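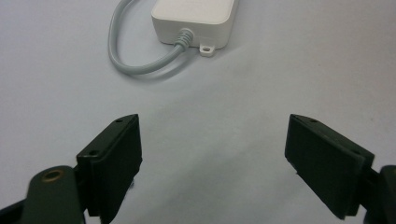

Page last changed: February 23, 2021

Skistumcombe Hall Users' Group
Minutes of the equipment meeting

Chair: Valentin Enache
Apologies were received from the Grendell choir.

1. Minutes of the previous meeting
Agreed with one correction. The urn was bought by the film club, and the hall had no part in the cost.

2. Power adapters and cords
The group looked at the white adapters with a fixed gray cable. The type has a small mounting tab at the bottom edge with an oval screw hole, and the cable comes out through a ribbed sleeve. Valentin proposed fixing them to the underside of the tables by the tab so they stop ending up on the floor. Two members were worried about screws going into the table tops. It was agreed to try it on 2 tables first and to use short screws.

Cables are to be left in a wide loop when put away. They should not be wrapped around the adapter - the strain is all on the ribbed part when people do that. Any adapter with a split sleeve goes in the box marked Repairs and is not to be taped.

The Chiriac quote for new adapters was read out. It came to 200 dollars with delivery. Vikix quoted more than that for the same number and could not give a date. Chiriac was accepted.

Action: Valentin to place the order and bring screws.

3. Labels
Last year's paper labels have mostly come off. A roll of 100 printed labels was offered by the film club and accepted with thanks. Labels go on the side of the adapter, clear of the screw hole, with the table number only. The Grendell choir asked by email if their own cords could have a different color. No objection.

4. Storage cupboard
The top shelf is to be kept for cords and adapters. Folding chairs stay outside the cupboard until the hinge is fixed. The key is still missing and a new one will cost 5 dollars.

5. Any other business
The projector screen was raised again and held over to September.

Next meeting to be set by email.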